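Gladys Castaño
ok small thread on the reading corner bc people keep asking where stuff is from
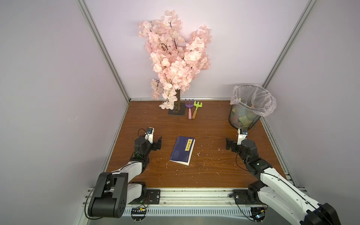
started on it after lunch thinking it'd take 20 min. ha. it did not

2/ the cherry blossom tree is fake, yes. pale pink, dark square base. got it from Zukeo, 17 dollars on clearance. wanted it at the back so the flowers go up against the wall and you get the whole front of the table for reading

3/ kids' rakes next to it!! purple head one and the lime green one. my niece's. she says the tree needs a gardener and i'm not going to argue w a 7 year old

4/ book is 梦溪笔谈, Dream Pool Essays. Song dynasty guy writing about basicaly everything, compasses, fossils, music, math. Brândușa Vlad lent it to me and I have until September. my Chinese is slow so. a page a night, maybe

5/ bin in the back corner = black mesh, clear bag. the colored paper in there is from card making, green and yellow mostly. do NOT buy the thin bags they slide off the rim. need to go get the thicker ones

6/ still to do: lamp (looking at a Tresard one, too pricey??), cushion, somewhere to put the rakes when she's not here

7/ if anyone has read the book in english tell me which translaton, want to check myself as I go. ok dinner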